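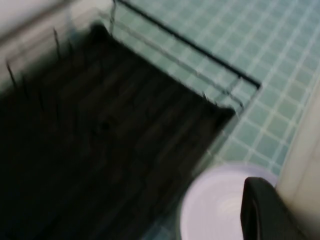
Paulauskas

I sell brushes. Boot brushes, coat brushes, the long-handled ones for getting behind a radiator, and lately the one I get the most mail about, the Rekano doormat brush. So let me tell you about it properly, and then I can stop typing the same reply every evening!

The Rekano is a boot scraper you stand by the back door. It has a heavy base, two side brushes and one along the bottom, and you pull your boot through the middle. I started making them in January a few years back, after one very muddy winter and a hallway rug I was fond of (it didn't make it). My first version was too light and skated across the porch every time I put my foot in. The second was so heavy my wife wouldn't move it to sweep. Version 3 is the one you can buy, and I've left it alone ever since.

The bristles are stiff. Really stiff – please don't use them on suede or anything you'd wear to a wedding. For good shoes I have the Uneo, a much softer hand brush with a beech handle, and it's lovely on coats too. People do ask if they can swap the Uneo bristles into the Rekano base. Sorry, no, the holes are a different size.

Each brush strip slides out from the end once you undo the screw. Rinse it under the garden tap, bang it on a step, let it dry bristles down. I do mine around 40 times a year, but I have dogs and a vegetable patch, so you'll probably get away with a lot less. When a strip finally goes flat, order a new one with part number 3348. It fits all the current bases and the second version too, if you're one of the patient souls who kept theirs.

I cut and drill everything in my workshop on Zullier, and I make 800 bases in a good year. That's my limit, and I like it that way. If the page says out of stock, drop me a line and I'll put you down for the next batch – no deposit, I just write when yours is ready.

Shipping is by ground only, as the base weighs a ton. Screws are in the bag taped underneath, so have a look there before you write to tell me they're missing. Gift wrapping I can do for the Uneo. For the Rekano you're on your own, but a big bow looks pretty good on it.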